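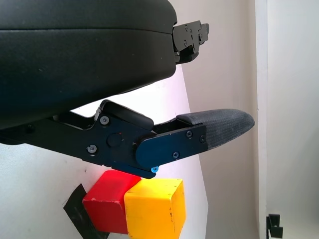 Graciela Sosa wrote in after the February gallery to ask why the grasp planner still replans from scratch whenever a cube shifts, when most of the old plan would do. The short answer is that reusing the tail of a plan needs a cost map that stays valid after contact, and ours did not. Release two of Pralari keeps one.

Pralari is the planning and perception layer we run at Drunderside for tabletop block tasks. It takes colour and depth from the head and wrist cameras, produces a pose per cube, and hands joint targets to the arm controller. This page collects pictures from the block work, with notes on the software.

The wrist view, at the top of the page, has the red and yellow cubes side by side and touching below the finger linkage. Touching cubes are the hard case for segmentation. Depth alone tends to merge them into one body, so the split is made on hue first and the depth edge is fitted afterwards. Paavo Nieminen's change to the hue thresholds is in the release branch.

Parts of the gripper that intrude on the wrist image are masked using the joint state. The mask is rendered from the link meshes and grown by a few pixels to cover calibration error. Without it the pose fitter will try to explain a dark finger plate as part of the nearest object.

Timing, measured on the bench computer: pose update at 60 Hz, full replan in 145 ms, replan with a reused tail in about 40 per cent of that. The regression set holds 183 recorded starts, and a merge is blocked if any of them ends in a planned collision.

The head view below covers both hands, with three cubes and a flat black strip between them. The planner assigns each cube to one hand by reach cost, then locks the assignment until release. Earlier builds recomputed it on every cycle and the arms would trade targets - slow to debug, as each log looked fine by itself.
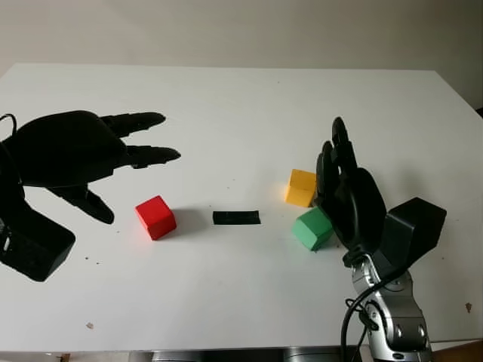

Can the two arms be planned separately? Only while their swept volumes stay apart. The scheduler checks this before each segment and falls back to a joint plan if they overlap, at a cost in planning time.

A tilted cube, like the green one by the right hand, gets a full six-axis pose. The flat-on-table assumption was removed from the fitter by Iida Manninen and can be restored with a flag in the config file.

Page last updated 9 July 2023.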